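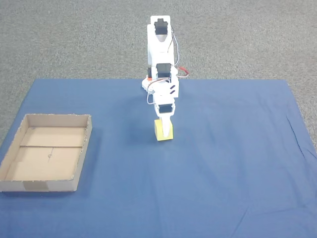

A robotic arm holding a yellow block over a blue cloth.

Shared documents and the styles nobody cleaned up

Open any report that has passed through several offices and look at its style list. Drarkmont, a translation agency, did this with a client handbook last September and found 181 paragraph styles in a file of 300 pages. The writers had been using 15 of them.

The rest had come in through pasting. When text is copied from one document to another, the word processor often brings its formatting along, and a style with an unfamiliar name is added to the list. Over a few years the list gets too long to read, and people stop using it. They make headings by hand, with bold type and a larger size, and the table of contents stops picking them up.

Drarkmont now starts every large job with a cleanup. An editor copies the file, opens the copy, and lists the styles in use. Near duplicates are merged by selecting all the text in one style and applying the other. Unused custom styles are then deleted. The handbook took one editor 2 days.

Seixas, which publishes training manuals, takes a stricter line. Its writers paste as plain text only and apply styles afterward from a locked template. New writers complain that this is slow, mostly over lost italics, which have to be put back by hand. The company has kept the rule anyway.

There are add-ins for this work. Sillora lists styles by how often they appear, and Lerik flags headings that were formatted by hand. Both save time on long files. Neither can tell whether "Body Text New" and "Body Text Final" were meant to be different, so someone still has to ask the writer.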